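Farholm Evening Reading Program
Progress report to the Shawky Fund
July 22, 2024

Prepared by Youssra Soliman

Enrollment

We have 142 adults enrolled, up since the February intake. Most of the new learners came through the clinic and the bus depot. Two groups now run at beginner level.

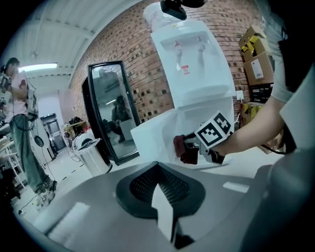 Attendance dips when shifts change at the depot. Ghizlane Lahlou moved her group to a later start, and most of her absent learners came back.

Teaching staff

Ehab El Fassi finished his tutor training and has taken over the writing group. Citlali Serrano is on leave until the fall -- her learners are with Ghizlane for now. 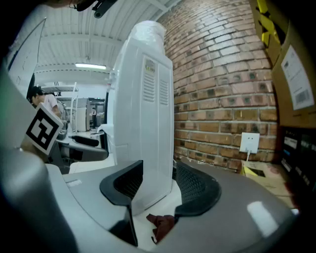

Materials

The large-print readers arrived from the printer with pages out of order. Almost 30 copies went back. Tutors are using photocopied chapters until the replacements come.

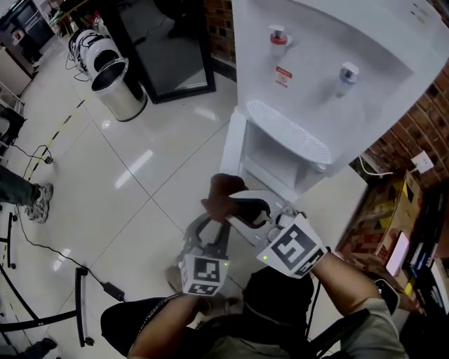 Water dispenser against the brick wall.

Doaa Farouk is writing short texts on rent letters and pay slips, which learners asked for in the spring survey.

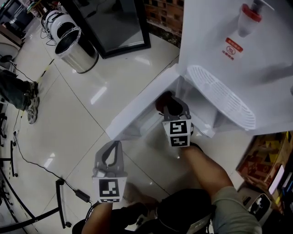 Next period

Test the new texts with both beginner groups. Hire a substitute tutor. Send the revised budget -- the printing line will change.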